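Print this page | E-mail this page

Search Stiromside visits... Go

Open day at the Tivska building, 13 Oct 2026

The leaflet promised "refreshment facilities throughout." I paid 36 for the coach and a ticket, so I went looking. Shirley Kershaw at the front desk pointed me down the hall, and I found a water dispenser by a brick wall.

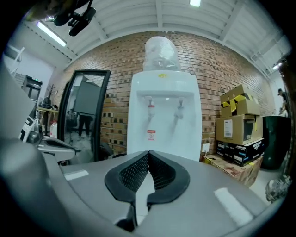

The water point, red band for hot.

I asked Kornél Illés, our guide, when the bottle was last changed. January, he thought, then said he was joking. The tour ran 45 minutes and most of it was about the ceiling.

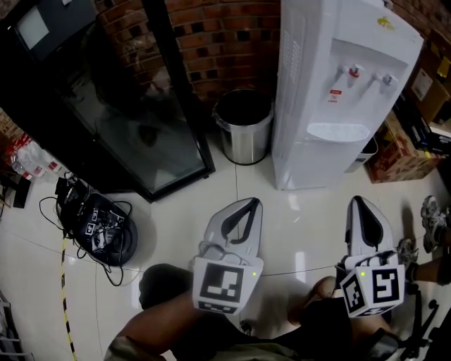 My other complaint is about cups. The leaflet says bring your own, in print so small that I doubt many of our group of 41 read it. A steel trash can next to the dispenser is fine for people who have something to throw away. I'd also want a mat on those glossy white tiles before I carried hot tea over them. I might go back if they put out a kettle.

E-mail this page to a friend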